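How does a folding fan work?

Open it, and it's as wide as a dinner plate. Close it, and it's a thin stick you could slide into a pencil case! Folding fans have been cooling people down for hundreds of years, and they don't need a battery or a plug. Let's find out how they do it.

What's inside a fan?

A folding fan has just a few parts, and each one has a good name.

The ribs are the long thin sticks. They are often made of wood or bamboo, and they hold everything up, a bit like the bones in your hand.

The leaf is the part that catches the air. It can be paper or cloth, and it's folded into pleats (a pleat is a fold that goes up, then down, then up again, all the way along).

The pivot is the little pin at the bottom. Every single rib has a hole in it, and the pin goes through all the holes. When you push the ribs apart, they swing round the pin and spread out.

The guards are the two ribs on the outside. They are thicker than the others, so when the fan is shut they protect the paper in the middle, like the covers of a book.

Pleats are everywhere once you start looking! Curtains have them, and so do some skirts, accordions and paper cake cases. A pleat lets something big squash up small and then stretch out again without getting crumpled. Compare that with an empty crisp packet. Scrunch one up and smooth it flat again, and you'll see creases going every which way. A fan's creases all point at the pivot, and that's why it can close so neatly. 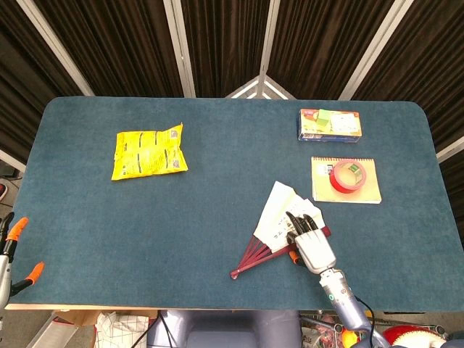
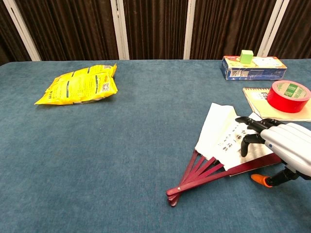 Why does a fan make you feel cooler?

This is the really surprising bit. A fan doesn't make the air any colder! If you waved one at a thermometer all afternoon, the number wouldn't go down.

Your body is always giving off heat, and it warms up the air right next to your skin. On a still day that warm air just hangs about, like an invisible jumper. When you wave a fan, you push the warm air away and fresh air moves in.

There's something else going on too. When you're hot, you sweat, even if it's only a tiny bit. As sweat dries, it turns into a gas called water vapour and takes some of your heat with it. Moving air helps sweat dry faster. Try licking the back of your hand and blowing on it. Brrr! Now blow on the other hand, the dry one. Can you feel the difference?

Where did folding fans come from?

People in ancient Egypt and China had fans thousands of years ago, but those were flat ones that didn't fold. The folding kind was probably first made in Japan more than a thousand years ago, and later it became very popular in China as well. Artists loved them. They painted mountains, birds and flowers on the leaf, or wrote poems in beautiful brushwork. Imagine having a poem that you could keep up your sleeve!

Writing on a fan is harder than writing on a page. The space is curved like a slice of melon, so you have to plan where each word will go. Some artists did the writing first, while the paper was still flat, and added the folds afterwards.

Make your own

You will need:
2 sheets of A4 paper
2 lolly sticks
a glue stick
sticky tape (any colour you like)
felt-tip pens

1. Decorate both sheets while they're flat. You could do stripes, a pattern, or your name in huge letters.
2. Put the sheets side by side with the short edges touching and tape them together along the back. Now you have one long strip.
3. Start at one end and fold over a strip as wide as your lolly stick. Turn the paper over and fold again. Keep going, over and over, until you reach the other end. Press each fold down hard with your fingernail.
4. Squeeze all the folds together and wrap tape tightly round the bottom, going round 4 times. You've made the pivot end!
5. Glue a lolly stick to each outside fold, so that it sticks out a little past the taped end. These are your guards.
6. Wait for the glue to dry, then hold one guard in each hand and open it up.

If your fan keeps flopping, the folds may be too wide. Make another with thinner ones and see if it stays up better.

Try this!

Tear a tissue into small bits and drop them on a table. Stand 7 steps away and see whether you can make them move with your fan. Can't do it? Take one step closer and have another go. Then try with the fan only half open. Does it push more air or less?

Words to remember

Pleat: a fold in paper or cloth that goes back and forth.
Pivot: the point that something turns around.
Water vapour: water that has become a gas. You can't see it, but it's in the air all around you.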